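Whiteley Resettlement Workshop: second progress report
Prepared for the Dakia Trust by Liam Mellor, project lead
15th December
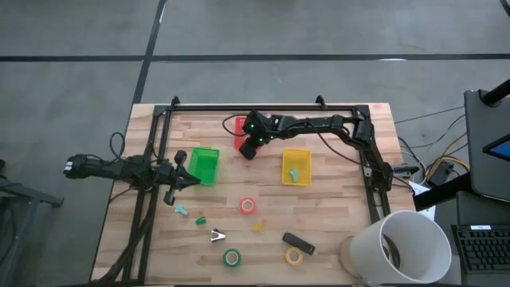 Where we have got to

The short version is that the workshop is open, men are attending it, and we have spent less than we said we would, mostly through being unable to spend it. The longer version follows, in the order your reporting form asks for it, except for section 6, which wanted a "theory of change diagram" and which I have answered in words.

You funded us to run a workshop course inside HMP Whiteley for men in the last year of their sentence, covering basic joinery, measuring, reading a drawing, and the paperwork side of getting a job. The grant pays for one full-time instructor, one half-time resettlement worker, materials, and the tool control system the prison quite rightly insisted on.

Attendance

The first group started with 20 men. Of those, four were transferred to other prisons in the opening weeks, one of them between the morning session and the afternoon one. Two were released earlier than expected, which we are obliged to record as "non-completion" and which they, I imagine, recorded differently. One decided joinery was not for him and went back to the kitchens. The remaining 13 are still with us and eight have finished the first unit.

Between them they have put in 1,604 learner hours. That is lower than the target in the bid. The main cause is the regime: when the wing is short of officers, nobody gets unlocked for activities, and our instructor spends the morning with a register, a kettle and no learners. We raised this at the activities meeting and were told it was being looked at. We raised it again at the next meeting, where we learned that it was still being looked at, by somebody else.

Things have improved since the timetable changed in the autumn. Men now move to the workshop with the education group instead of waiting for an escort of their own, and we lose far fewer mornings. I would like to claim this as the fruit of patient partnership work. It was suggested by the officer on the gate.

Tool control

Every tool has a painted outline on a shadow board and a numbered tally, and nothing leaves the room until every tally is back. We had one incident in the period. A tape measure was found missing at the end of an afternoon session, the workshop was locked down, everybody was searched and the men missed their tea. The tape measure was in the instructor's coat. He has apologised to the group, and in writing to the security department, and he now hangs the coat outside.

The prison treated this as a good test of the procedure, which was generous of them. The procedure has been changed so that staff are counted out as carefully as learners.

What the men are making

The bid promised "items of community benefit". So far this has meant bird boxes, planters for the visits hall, and a set of low benches for the children's corner there. The benches are sturdy and plain. The bird boxes vary. Our instructor believes in letting people hang up what they have made, so the fence by the chapel now carries several, one with a roof that slopes the wrong way. It has been occupied since it went up, by a spider.

A small order from outside has also come in. Vusudberg, the garden furniture firm, has asked for a trial batch of slatted seats and will pay for materials. The money goes to the workshop account and the men's pay comes through the normal prison rates, as set out in the agreement your office saw. If the trial goes well, the firm has said it would interview men on release who live within reach of its yard. I have asked for that in writing and will send it to you when I get it.

Resettlement

This is the part of the project I worry about most. Our half-time worker sees each man well before release to sort out identification, a bank account and somewhere to live. The first two can be done, given patience and a stamp. The third is largely out of our hands. Of the men who have left so far, one has gone to a family address and is working for a roofing contractor, and the other is in temporary accommodation and rings us every so often, which we are glad of.

Bank accounts have been slower than planned. The forms must be signed by a governor grade, the forms were revised, and the revised forms were sent back for having been filled in on the old version by people who had been given the old version. We now keep a stock of the new ones in a locked cupboard next to the chisels.

Records

We moved the learner records to Joltgate, the case system named in the bid, and it does what we need now that it is working. It did take longer than it should have. The prison network would not open it, then would open it but not save anything, and for a while the instructor was keeping the register on paper and our worker was typing it up at home in the evenings. The paper register has been kept as a back-up. I trust it more.

Money

The underspend is nearly all on salaries. The instructor's vetting ran well past the start date, and we did not pay him to wait. Materials are on budget. Timber went up in price, but fewer sessions meant less timber, so the two mistakes in my forecast have cancelled each other out. I would ask the Trust to let us carry the underspend into next year and use it to raise the resettlement post from half-time to four days a week. A revised budget is attached on the form provided, with the formula in the last column repaired.

Before the next report

The second group starts in February, with places for 20 again. We are taking men with a little longer left to serve, so that fewer of them vanish before the end of the first unit. The waiting list is healthy, though some of it may be down to the workshop having the only reliable heating on that side of the site.

Your grants officer has asked to visit. She would be very welcome, and the men would like to show her the benches. Please send her details well ahead, and ask her to leave her phone in the car, along with any tape measure.

Liam Mellor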